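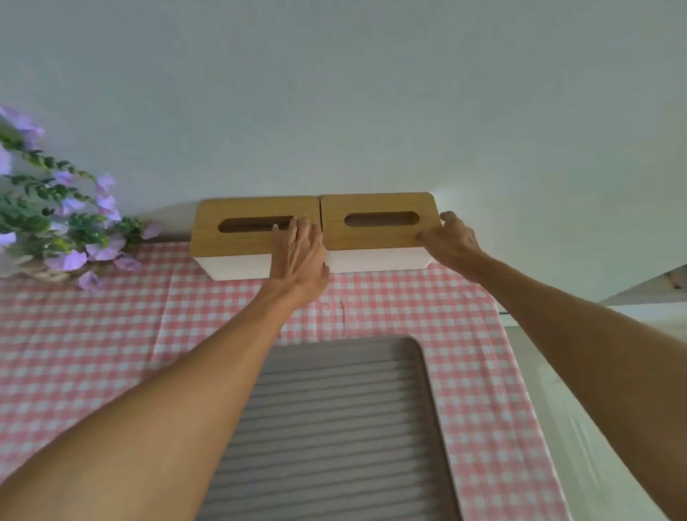 Dos cajas de pañuelos con tapa de tono madera, sobre un mantel de cuadros rosas y blancos.

La Facultad de Contabilidad de Hamville abre en noviembre el plazo de inscripción de su concurso de casos de fiscalidad indirecta, dirigido a estudiantes de grado y de máster. La fase previa consta de siete supuestos sobre prorrata de IVA, regularización de bienes de inversión y operaciones intracomunitarias.

Cada equipo dispondrá de 60 minutos por supuesto y deberá entregar un dictamen con referencia expresa a la norma aplicada. No se admitirán anexos posteriores a la entrega.
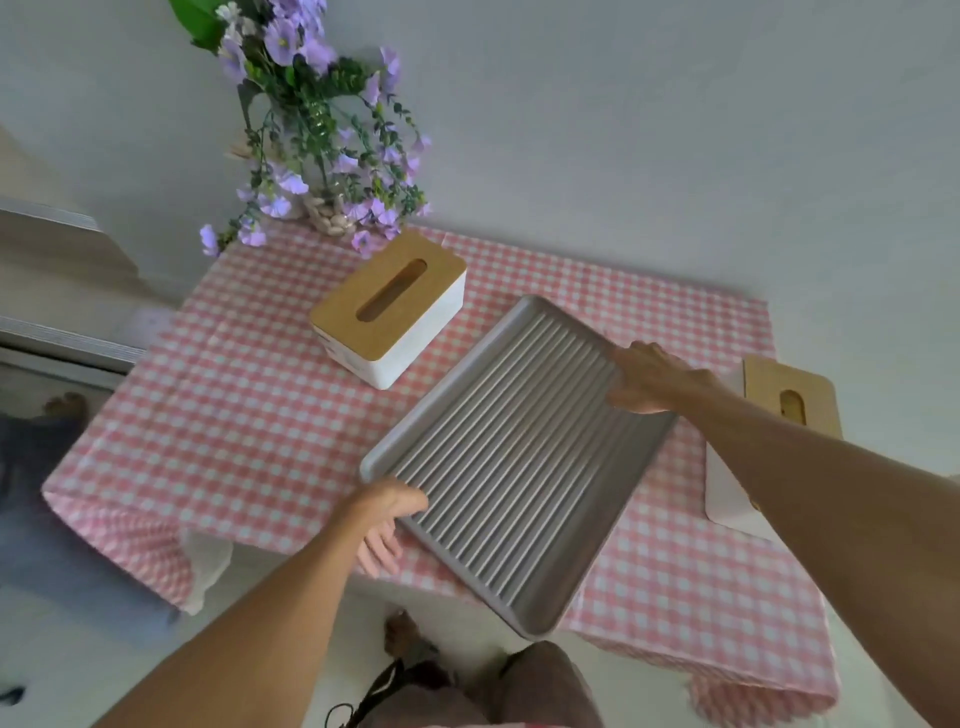

El jurado estará presidido por Boglárka Gál, profesora de Derecho Tributario, e integrado además por Aksel Bach y Myung-ja Yoon. La bolsa de viaje para los equipos finalistas asciende a 2.217 euros – impuestos incluidos – y se abonará contra justificantes.

«El dictamen debe poder defenderse ante una inspección. Ese es el criterio de corrección», señala Gál.

Las bases y el modelo de solicitud pueden retirarse en la secretaría de la facultad. Contacto para prensa: Ah-rin Heo, Facultad de Contabilidad de Hamville.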